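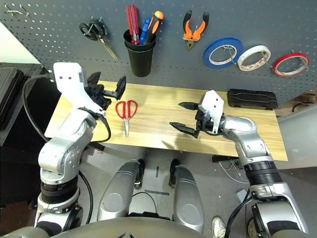

The Robot That Is Learning to Pick Up Scissors

In a unit behind a tile showroom, a handful of grown adults have spent a year and a half on a job any four-year-old is told off for doing too fast

Words by Nuala Costello
Apr 20, 2019
8 minute read
307 shares | 19 comments

The scissors have red handles and have been on the table since I arrived. Everybody in the room has looked at them. Liam Ó Conaill has moved them a little to the left, considered them, and moved them back.

"They want to be pointing at us," he says. "Handles to the wall. If you turn them round it sulks."

"It" is Flanagan, a silver robot with a pair of arms, a pair of legs and, as far as I can tell, no opinions. Flanagan belongs to the Orkbridge Shared Workshop, or more exactly to the five members who paid for it, one of whom has since moved to Portugal and still asks for photographs. The body came second-hand, minus its hands, from a firm called Tirudeck that was clearing out a storeroom. Fitting it with hands was supposed to be the easy bit.

I had pictured, I admit, something made of biscuit tins. Flanagan is a good deal smarter than the people working on it, at least to look at: smooth rounded casings, ribbed black sleeves at the joints, an elbow that would not disgrace a dentist's surgery. It's only when you get down to the wrists that you reach Orkbridge's own contribution. There are white brackets, all angles, bolted on where the factory curves run out, and beyond them black grippers with two pointed fingers apiece. It looks a bit like a man in a good suit who has come out in gardening gloves.

Ashley Pickering made the brackets. She made several before these, and keeps the failures in a drawer under the lathe, along with the takeaway menus.

"The first lot fitted beautifully," she says, "on the wrong side."

She fits kitchens for a living, and came to the workshop to use the bandsaw. Most people here came to use the bandsaw. Raíssa Araújo wanted to shorten a bookshelf and was asked, while she waited for the blade to be changed, whether she knew anything about motors. She did, a bit. The bookshelf is still too long.

A very small ambition

The plan, as first written on the back of a timber invoice, was for Flanagan to tidy the workshop. You would leave your tools on the table, go home to your tea, and the robot would hang everything on the pegboard behind. Anyone who has shared a workshop will see the appeal. The pegboard at Orkbridge is a handsome thing, dark grey and full of holes, and for years it was full of nothing else. Now there are screwdrivers in a cup, pliers on a peg, rolls of tape in blue, white and red, and a pair of black-handled scissors hanging where scissors ought to hang.

All of it was put there by hand. I did ask.

The tidying plan lasted until the first evening Flanagan had both grippers on, when it became clear that a peg is a difficult object. You have to find it, for one thing, against a background of identical small holes. Then you have to thread something onto it without being able to feel whether you've missed. So the plan was cut back to picking up a roll of tape. Then it was picking up a roll of tape that was standing on its edge. By last June, Raíssa says, the plan was to close the gripper on purpose.

"I want to be fair to us," she says. "We did close it on purpose. We closed it on Liam."

Liam shows me his thumb. I can't see anything wrong with it, and say so, and he puts it away again.

What they've settled on is this. Scissors on the table. Left hand takes the scissors. Left hand passes them to right hand. Right hand puts them down again, on the other side, gently. It is written up by the kettle in those words, and "gently" has been added later in another pen.

Why scissors? I got a different answer from each of them. Raíssa says the loops give the fingers something to catch on. Ashley says that flat things are hard and round things roll away, and scissors are a fair compromise. Liam says they were out.

The trouble with wrists

If you ever decide to give a robot new hands, and I have now met enough people who did to advise against it, the thing to know about is cable. A hand needs power, and it needs to be told what to do, and both of those arrive down a wire that would much prefer not to bend. There's a black loop of it hanging off Flanagan's left wrist and over the edge of the table. There's more down by the elbow. Every evening starts with somebody looking it over the way you'd look over a toddler before church.

Too short, and the arm reaches out, runs out of slack and stops, with an air of having remembered something. Too long and it catches on the table. For a while they had it taped down, which worked well until the arm moved.

Then there is the matter of where the hand thinks it is. Flanagan's arms know very precisely where the original wrists end. They know nothing about Ashley's brackets, which stick out further, and had to be told. The figure they were told was 57 millimetres. This was measured by Liam with a steel rule, checked by Raíssa with a better one, and was entered for the left arm and not for the right. For most of the winter, Flanagan had one hand that came down where you wanted it and another that arrived early and hit the wood.

"We rewrote a lot of software," says Raíssa. "Very good software. We still use some of it."

It was Latifa Benjelloun who found the mistake. Latifa does the workshop's books and has no share in the robot, which she regards as a large item of furniture. She was reading down the settings on the screen while she waited for Liam to sign a cheque, and asked why there was a nought in one of the boxes.

I asked what they had said to her.

"Thank you," says Liam.

"They did not say thank you," says Latifa. "They said, oh."

Spare parts, and spare time

The money is a sore point, so I'll be brief. The grippers were bought from Fasance, a mail-order outfit which sells them singly, and which sent two left ones. The delivery note said "pair". There was a correspondence. Ashley, who has dealt with worktop suppliers for most of her adult life, took over the correspondence and the right one came by return of post, with a keyring.

The time is a sorer one. Thursday is robot night, and was originally meant to run from seven to nine. I have been there past eleven, holding a torch. Liam's wife calls it choir practice, because that is what he gave up to do it. Raíssa has an alarm on her phone that says GO HOME, and I have watched her turn it off without reading it.

Nobody involved makes great claims for any of this. There are laboratories where robots fold shirts, and the Orkbridge lot have all seen the films of it, and they watch them as Sunday footballers watch the Cup Final. They shout at the screen a fair bit. They're particularly hard on other people's cables.

"You can't see what's gone wrong in a film like that," Ashley says. "You want the hour before."

Fingers out

Which brings us to the scissors. They're lying on the wood, closed, with the left gripper held out above them. The right hand is over the table as well, fingers open and pointing across to its partner, ready to receive. Between the scissors and that hand is a stretch of bare wood which I had not thought of as large until this evening.

I'm told to keep my elbows in. Raíssa is at the laptop. Ashley has taken up a position by the stop button and doesn't look as if she would hear you if you spoke to her. Liam stands with his arms folded and his thumbs inside them.

"Is the kettle off?" says Raíssa. They once had the kettle and the robot on the same circuit. The lights came back, but the kettle was never right.

The kettle is off.

The left arm goes down, more slowly than you'd believe, with a noise like somebody opening a very long zip. The fingers come together. One of them is through a red loop and the other is on the outside of it, and they close, and the scissors lift. They swing a bit. I hear myself say "ooh".

Over they go towards the right hand, which waits, and the left hand stops short, and waits too. The pair of them stay like that. They look like two people at a door, each insisting the other go first.

"It's asking for a confirmation," says Raíssa. "I never took the confirmation out."

She presses a key. The left hand lets go. The right hand, a moment afterwards, closes.

We all look at the scissors, which are on the floor.

"That's miles better than last week," says Liam, and goes to get them.

Robot night at the Orkbridge Shared Workshop is on Thursdays from seven. Visitors are welcome and should bring their own mug.

307 shares | 19 comments

More from Sheds & Workshops

The man who restored the wrong mangle
A bandsaw between friends: how to share big tools and stay on speaking terms
We tried it: a weekend of spoon carving in the rain
Your letters: in defence of the slotted screw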